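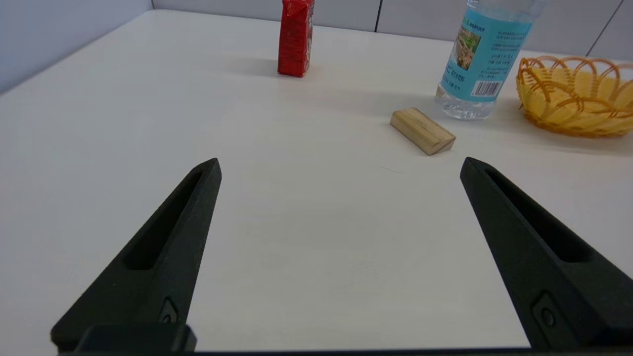
White tabletop, gripper open.

February 2022
Posted by the blog owner

The second Bruvel order came in January, so I can now compare it with the first. Both were commissions for the same thing: a 30 cm plush fox from a reference sheet, short pile minky, embroidered eyes.

Bruvel charges a deposit of $55 at sketch approval and the balance before shipping. The total for mine was $200, postage not included. Once the fabric is cut the deposit is gone. Their terms page states this in the second paragraph, and the checkout page does not mention it.

Pile direction was wrong on the first fox. The left ear ran up and the right ear ran down, which shows as two shades under a lamp. On the second, all head panels run nose to neck. Seam allowance is still narrow at the chin, and I can see stitches there when the head is pressed back.
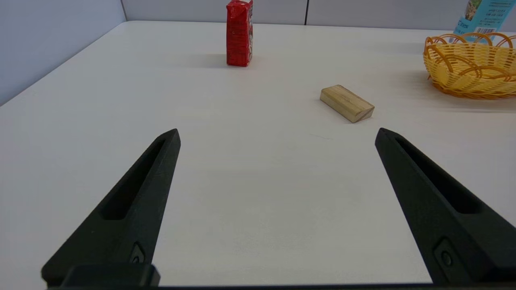 Small wooden block, light tan, with the grain showing.

Stuffing is the larger difference. The first fox was filled evenly and would not sit. The second has a weighted pouch in the base and firmer fill in the neck. It sits without support and the head stays level. I asked for the pouch by email and was charged nothing extra.

I also priced the job at Jiseo. Their quote was lower, but the eyes would be printed felt, and they allow 2 rounds of changes to the sketch. Bruvel did not give me a limit. Hirvonen was closed to new orders. 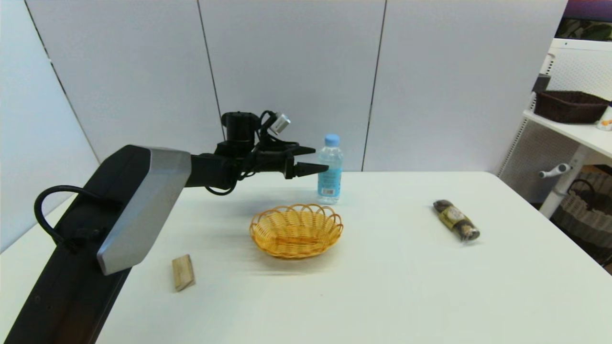
On the table: water bottle, woven basket, wooden block, wrapped package.

Washing: surface clean only, cold water, mild soap. I tested a spare swatch of the orange minky in a machine at 30 degrees and the pile matted at the edges. The white swatch came out fine.

Next is a tail repair on the first fox. I will use ladder stitch and upholstery thread.

Comments

stitchcount: Did they send swatches before cutting, or did you have to ask?

mossybutton: My Bullham bear had the same ear problem. I marked arrows on the reference sheet the next time and that fixed it.

fernhill_k: What weight is the pouch? Mine tips forward.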